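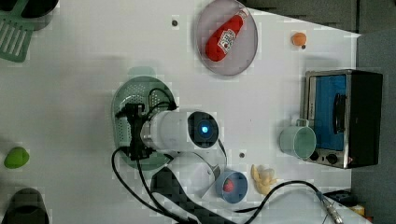 Figure 3: Tabletop in the kitchen setting, with the gripper above the green oval colander plate.

3.2 Collection of demonstrations

The demonstrations used in this work were collected in our laboratory at Jatbridge, on the kitchen table of the Skumik set-up. Figure 3 gives a view from above. The objects are toy food and simple dishes, and they share the table with a small cooking appliance. We have chosen a crowded table on purpose. In an earlier collection, made in January, only the target object was present, and the policy trained on it reached for the nearest coloured thing as soon as a second object was added.

Two operators gave all demonstrations by teleoperation. Before each one, the operator reads the instruction from a list of 11 tasks, for example "put the lime in the bowl" or "take the bottle off the plate". The wording of the instruction is fixed. We do not allow the operator to change the task during the recording, even when another object would be easier to reach. If the operator has chosen a wrong object, the recording is stopped and labelled as such, and it is kept apart from the training set.

The arrangement of the objects is only partly free. The bottle and the grey plate form a pair which we call an anchor, and an anchor stays together over a whole block of recordings. Other objects may be moved a little between two demonstrations. This rule comes from the Rullier protocol, with the difference that we let the operator decide how far an object is moved, while in the original protocol the new position is drawn at random. We found the random positions slow to use by hand, and several of them were outside the area where the arm can grasp from above. 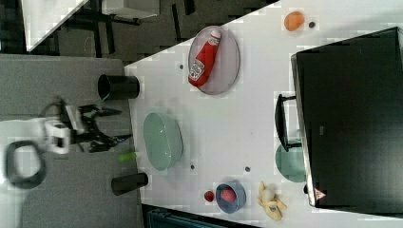

Figure 4: Gripper at the near edge of the table. The red bottle lies on the grey plate, and two black cups are at the table edge.

Objects near the table edge need a separate remark. In Figure 4 the two black cups and a small green object are all close to the border, and the fingers come in from the side where the floor is. For the operator this region is difficult, as a small error of the wrist can push an object over the edge. For the learning system it is valuable, and we ask for edge cases in every block. An object which falls to the floor ends the demonstration. It is not put back while the recording is running.

The speed of the arm was left to the operator. We had first set a low limit, but the operators then made many short stops, and these stops were learned by the policy together with the useful movement. With the limit removed, the images contain more motion blur. It can be seen in the fingers in Figure 4 and, stronger, in the arm and gripper in Figure 5. We did not remove blurred images from the data. The same blur will be present when the policy is running, and cleaning it away would make the training images different from the ones met later.

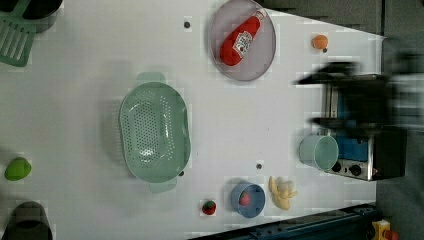 Figure 5: View from above, with the arm and gripper entering at the right. Both are blurred by motion.

In total 153 demonstrations were recorded. After the check of the labels, 100 were kept for training. The most frequent reason for rejection was an instruction which did not fit the object that was moved, followed by recordings where one stream ended too early. The check was done with the Nedelcu viewer, which plays all streams side by side and lets the person mark the first and last useful image. Idle time before the first movement was cut. Idle time in the middle of a demonstration was left as it is.

One weakness of this procedure should be mentioned. Both operators know the policy and its usual errors, and it is possible that they moved the objects to places where they expected it to do well. We return to this point in Section 5, where the arrangement is made by a person who has not taken part in the collection.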